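Sorting Blocks on a Small Work Surface
Project report, Flenside Design Studio course
20/11/2021

1. Background

Our group was asked to pick one ordinary activity that happens on a table and study the surface it happens on. We chose block play. Most of what we read before starting was about the blocks themselves: size, color, how easy they are to grip. We found much less about what goes under them, and that became our question. Does the board under a set of shape blocks change how long it takes to sort them, and does it change how many end up on the floor?

The work was done in the Nultulholm workshop between classes. We named the project Ernis early on because the folder needed a name, and it stuck.

2. Materials

We tested three surfaces. The first was a painted tabletop. The second was a felt mat, which we bought. The third was a plain maple board that we cut and sanded ourselves. The sanding took longer than planned, since our first attempt left a rough patch near one corner that we could feel with a fingertip. We went back over it with a finer paper and left the wood without varnish.

The blocks were small shapes in several colors. Total spending was 74 dollars, most of it on the wood and the felt.

3. Method

One session was one person sorting a mixed pile by shape, at their own speed, using one hand. We wrote down the time, any block that fell off the surface, and any block that tipped over after being placed. People who took part were other students in the building. We ran 555 sessions over the term and threw out three of them where the timer had not been started, leaving 552.

Each person used all three surfaces. We changed the order so that the same surface did not always come first. The pile was mixed again by hand before every session.

4. Results

The felt mat had the fewest drops but the most tipped blocks. Upright pieces leaned when the felt bunched up beneath them, and people slowed down to straighten them. The painted tabletop was the fastest surface, and it also had the most drops. Blocks slid on it when they were bumped.

The maple board came between the other two on time and had the fewest tipped blocks of all. Its weak point is size. Several people pushed finished groups out toward the edge to make room in the middle, and then knocked them over the side with a sleeve.

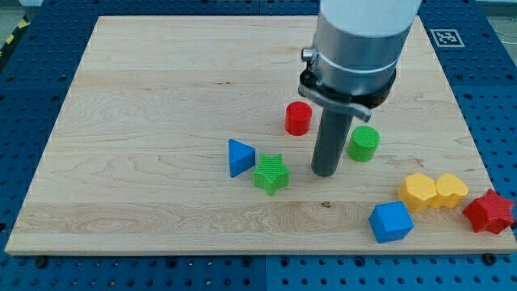 Color turned out to matter more than we had expected when we planned the test. We had thought of the board only as something flat, but a surface also has to let the blocks stand out. Pale maple does this well. The red cylinder and the green one are easy to pick out against it, and the grain is fine enough that it does not compete with them, even along the darker band with the small knot. On our painted tabletop the blue blocks were the ones people asked about most often.

5. Problems

Our notes from March are less complete than the later ones. We did not have a fixed form then, and two of us recorded tipped blocks differently. We also never measured how rough each surface was, so we can only say which one felt smoother.

6. Next steps

We would like to make a larger board with a low lip on all four sides and run the test again. Yen, the other group working on tables this term, has offered us their leftover maple. We would keep the wood unvarnished and use the same blocks, so that the new times can be compared with the ones in this report.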